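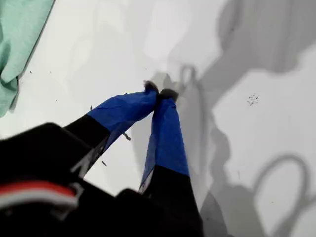

Usa Jaidee wrote to us after one month with the grasp planner that she had stopped tuning finger offsets by hand, and that the only thing she still missed was a better view of why a grasp was refused. Her remark is the reason for the new Refusal View, described further down on this page.

Viswood Grasp Planner 3

Viswood is planning and perception software for two-finger grippers that work close to a flat surface. It takes the wrist camera stream, finds what can be picked, proposes the finger poses and sends the motion to your controller. It runs on your own computer beside the robot and does not need an internet connection after the license is activated.

Version 3 was written for people who handle small, light or soft things: cloth, fibers, seeds, thin parts. On such objects an error of one millimeter at the fingertip is already a missed grasp, and most of our work went into this millimeter.

Fingertip model

Most planners take the finger geometry from the CAD file. In daily use the fingers are seldom like in the CAD file. Users wrap them with tape, put sleeves on them, change the tips for softer ones, and the wrap moves a little with time. Viswood measures the fingers as they are. At the start of a shift the gripper closes slowly until the tips meet, and the software finds the contact point and the outline of both fingers from the camera. The routine takes 40 seconds. If one tip sits lower than the other, the difference is stored and used in each following plan.

Loose edges and folds in a wrap are treated as part of the finger for collision checking, but not for the grasp itself. You can change this in the finger profile, under Soft Covering.

Shadow handling

A white, slightly glossy table is the hardest background for us. The arm makes shadows on it, the cables make loops, and older versions could take the edge of such a shadow for the edge of an object. The new segmentation model compares the shadow with the known position of the arm and removes what belongs to it. Cables are not in the arm model, so their shadows are handled separately, by following them over several images while the arm moves. For this reason a short approach motion gives better results than a fully still camera.

In our internal test set, which holds 1,533 grasps on light surfaces, Villholm Lab in the person of Kanyarat Kamolrat marked every shadow by hand. The set is included with the Research license.

Small debris

Crumbs, specks and short fibers can be set to one of three classes: ignore, avoid or pick. The default is ignore. The size limit is given in millimeters and not in pixels, therefore it stays the same if you move the camera. Please note that very dark specks inside a deep shadow may still be missed. We recommend a second light from the side when the class is set to pick.

Refusal View

When the planner refuses a grasp, it now opens a side panel with the reason in plain words: tip outside the workspace, surface too near, object edge uncertain, fingers not calibrated. The candidate pose is drawn over the camera image. You can accept the refusal, move the pose with the mouse, or ask for the next candidate – up to 32 candidates are kept for each object. All decisions are saved in the log, so that a colleague can repeat them in simulation.

What you need

A parallel or angular two-finger gripper with position feedback
A color camera fixed to the wrist, with both fingertips inside its field of view
A computer with a dedicated graphics card and 32 GB of memory
A controller that accepts joint or Cartesian targets from outside

A depth camera is supported but it is not required. At very short distance we even advise to switch the depth off, as the fingers themselves disturb it.

Scripting

All functions are available from Python. The Flatau module adds cloth: edge finding, corner proposal and a simple fold planner. It is sold separately and needs version 3.1 or later. There are 17 sample scripts in the installation folder, with comments in English and Thai, written by Vichien Bunnag.

Licenses and support

The Workshop license covers one robot. The Research license covers all robots in one laboratory and includes the test set and the source code of the finger calibration. Updates are free for one year from activation. Owners of version 2 can change to version 3 at half price until the end of November.

For prices and a trial copy please write to Armelle Deschamps at our sales desk. Technical questions go to Napaporn Luangrath – please attach the log file and name your gripper model.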